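3.2 Versuchsstrecke und Fangprotokoll

Die Versuche wurden an der unteren Rana durchgeführt, auf einer Strecke von 1.470 Metern zwischen dem Wehr bei Udwood und der Einmündung des Fellidside. Diese Strecke wurde gewählt, weil dort seit mehreren Jahren nur mit der Fliege gefischt werden darf und die Lachse deshalb an künstliche Köder gewöhnt sind. Verglichen wurden 4 Tubenlängen desselben Musters. Das Gewicht der Tuben wurde mit Bleidraht angeglichen, sodass alle Fliegen in gleicher Tiefe geführt werden konnten. Die Saison beginnt an der Rana im März, der letzte Versuchstag war der 22. Oktober.

Jeder Pool wurde pro Durchgang zweimal befischt, zuerst mit der längeren und danach mit der kürzeren Tube. Zwischen den Durchgängen lag eine Pause von 40 Minuten. Als Biss galt nur ein Kontakt, bei welchem die Schnur deutlich gespannt war. Kurze Zupfer wurden getrennt notiert und gehen in die Auswertung nicht ein. 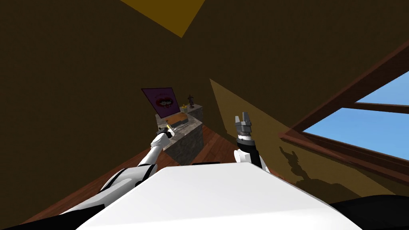 Abb. 2: Simulierte Ansicht mit zwei Roboterarmen; der rechte Greifer ist geöffnet.

Die Fliegen wurden sämtlich in der Werkstatt Mendudero gebunden, mit Schwingen aus Bucktail und einem Körper aus flachem Tinsel. Abweichungen in der Schwingenlänge von mehr als 2 Millimetern führten zum Ausschluss der betreffenden Fliege. Bei niedrigem Wasserstand war die Drift der längeren Tuben ungleichmäßig, was die Vergleichbarkeit in den flachen Ausläufen der Pools einschränkt. Diese Abschnitte werden daher in Kapitel 4 gesondert behandelt.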